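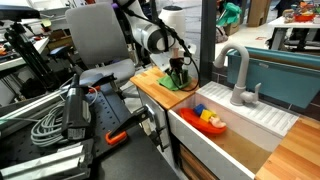 Figure 7.1 A sink unit set between two butcher-block countertops. A green cloth lies on the rear counter; a toy boat with two blocks and a small figure is in the basin.

CHAPTER 7
The Sink and Its Work Surfaces

Learning objectives

After studying this chapter, you should be able to:
Identify the wet zone, the dry zone, and the transfer zone of a sink area.
Describe how the slope and grooves of a drying surface direct water.
Compare faucet types by reach, clearance, and ease of operation.
Explain how a cloth should be stored between uses on a wood counter.
Record sink activity using the tally method.

Key terms: basin, drying surface, gooseneck spout, clearance, transfer zone, end grain, edge grain, standing item

7.1 Introduction

Chapter 6 dealt with storage that is opened and closed: cabinets, drawers, and lidded bins. This chapter deals with storage that is never meant to be storage. Items are set down in and beside a sink during nearly every household task, and many of them stay there. An item that remains in the basin or on the adjoining counter after the task is finished is called a standing item. In Figure 7.1, the boat and its load are treated as one standing item, and the cloth as a second.

The term applies without regard to what the item is. A saucepan, a sponge, and a toy are counted in the same way. Items carried on or inside another item are not counted separately unless they must be put away in a different place.

7.2 Zones of the sink area

The wet zone consists of the basin and any drying surface attached to it. Materials in this zone must tolerate standing water. The dry zone consists of the counters on which food is prepared or objects are sorted. Between them lies the transfer zone, a strip of counter along each side of the basin. Most water damage to wood counters begins in the transfer zone, at the joint where the counter meets the sink unit.

Butcher block is made from strips of wood glued side by side. When the narrow sides of the strips face up, the surface is called edge grain and shows long parallel stripes. When the cut ends face up, it is called end grain and shows a checkered pattern. End grain takes up water faster and needs oil more often.

A drying surface is ribbed so that dishes rest on the ridges while water runs in the grooves. The grooves must slope toward the basin. A level surface holds water under the dishes, and one that slopes the wrong way sends it onto the counter.

7.3 Faucet clearance

Clearance is measured from the spout outlet to the floor of the basin. A tall gooseneck spout, such as the one in Figure 7.1, gives more clearance than a low straight spout and allows large pots to be filled upright. The drawback is splash, which increases with the height of the fall. A single lever controls both flow and temperature and can be worked with the wrist or forearm when the hands are soiled.

7.4 The Iltmont tally

The Iltmont household survey recorded standing items at the end of the day in 2,000 sink areas. At least one was present in 1,471 of them. In 591, a cloth had been left in a heap on the counter. A heaped cloth dries slowly because little of its surface meets the air, and a damp one will mark unsealed wood. It should be opened out and hung over a rail or bar.

The tally sheet used in the survey has 5 columns: location, item, zone, proper place, and distance to that place. Section 7.5 explains how each column is filled in. The Hidari layout, which places open bins within arm's reach of the basin, is taken up in Section 7.6 together with the results of its trial in Eron.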